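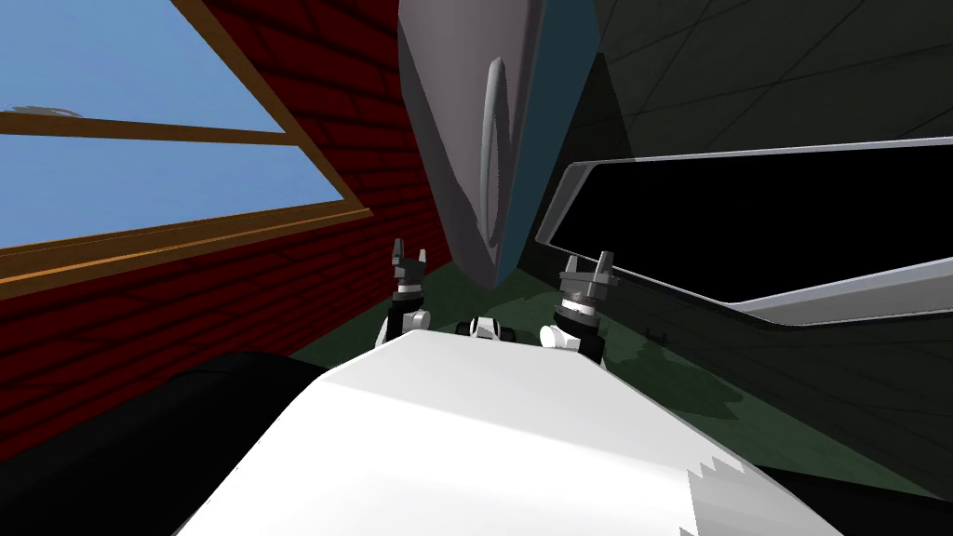
Teaching a Two-Armed Robot by Remote Control: Group Report

Group: Mahmoud Abdel Rahman, Filipa Seixas, Norbert Kolář
Supervisor: Remo Pfister

1. What we set out to do

Our proposal, written in April with the confidence of people who had not yet opened the simulator, promised a robot that would learn three household jobs from human demonstrations. We delivered one. The job is to reach up with both arms, take hold of a part from either side and lower it to chest height without dropping it. Most adults can do this while thinking about lunch.

2. Setup

All the work was done in simulation. The robot has two arms with two-fingered grippers, and the operator drives both at once with a pair of handheld controllers. We called our control layer Matbridge, after the folder it happened to be saved in. It maps hand position to gripper position and squeezes the fingers when the trigger is pulled.

The room has a brick wall, a window and a dark green floor. Norbert spent longer on the room than the marking rubric strictly rewards.

3. Collecting demonstrations

We recorded 572 demonstrations between the three of us. Of these, 63 were thrown out, mostly for drops, plus a handful where the operator put the controllers down to answer the phone and the robot faithfully did the same.

Operating style was a bigger problem than we expected. Filipa moves both arms together and slowly. Mahmoud sends the left arm first and lets the right one catch up, and he maintains that this is how normal people lift things. Trained on everybody's data at once, the policy averaged the two approaches and closed the grippers on empty air with great precision.

The fix was dull. We wrote down a procedure and followed it:

Start with both grippers open, fingertips up.
Bring the arms up at the same height.
Pause for one second before closing.
Lower at a steady speed, no heroics.

The pause mattered most. Without it, the recordings had no clear moment where reaching ended and grasping began – and the policy couldn't find one either.

4. Results

After retraining on the tidied set, the policy failed 7 of its final test runs, all with the part started well off to the right. We had hardly any demonstrations from that side. All three of us are right-handed and still avoided it, for reasons we can't explain to Remo's satisfaction.

5. What we would change

Agree on the procedure before recording anything. Vary the starting position on purpose. Add some sort of force feedback, as judging contact by eye through a headset is a skill we acquired far too late to be useful. Afonso Paiva from the year above told us all of this in week two, and we have a very nice set of notes from that meeting.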